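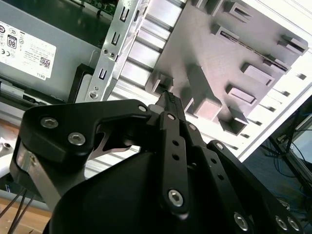 Morning, with the second cup of coffee gone cold again. I want to get yesterday down before I go back in, because I've been bad at keeping this up and then I wonder where December went.

We're still on the desktop computers. Mark Anthony Sison wanted the part with the gray plastic tab done properly before we touch anything else, so I spent the whole day driving the arm by hand controller, bringing the fingertip in toward that tab over and over. I had thought it would be the dull end of the job. It isn't dull at all! It's a bit like trying to pick a sliver out of somebody else's thumb while looking through a keyhole, and by lunch my shoulders were up around my ears.

The trouble is how little room there is. The fingertip is narrow enough, but the rest of the gripper is so bulky behind it, and there's the metal bracket with the slots in it waiting on one side. If I come in too straight I lose sight of the tip in the wrist view. If I come in slanted, from low and left, I can see the tip and the tab together, and that's the way I've settled on. I wrote it on a sticky note and put it on the monitor so the evening person does the same — last week we were each coming in from our own favorite side, and Mark Anthony said the model had learned to split the difference and go nowhere.

I got 16 good ones before lunch and 9 after. I know that sounds thin for a day. I threw out plenty where I hesitated, because he is firm about hesitations. If I hover, the robot will learn to hover. I asked him what I was supposed to do when I really wasn't sure, and he said to back all the way out and start again, and count it as a new try. So that's what I do, and I have started doing it at home too, with the key in the back door.

We need 3000 altogether for Vukstead, across all the stations, and I try not to think about that number while I'm sitting there. The Orerville people are ahead of us. They have been using the other method, where you switch the arm loose and just guide it with your own hands, and I got to try that for an hour when I was up there in the fall. I liked it so much. You can feel when the finger meets something. With the controller there's only the picture, and I find myself holding my breath and listening for a click. But my hands kept getting into the camera view, and you can't really lean over a computer case and push an arm around without bumping the case as well, so for this part I suppose the controller is right.

Jurčo came by in the afternoon with the new grip settings and sat with me for a while, which was kind. He had me lower the speed to 2 and it helped right away. I felt silly for having left it where it was all this time.

Things for today: wipe the camera lens first thing, move my chair down a notch, ask Cliden about the replacement fingertips. Also call my sister back.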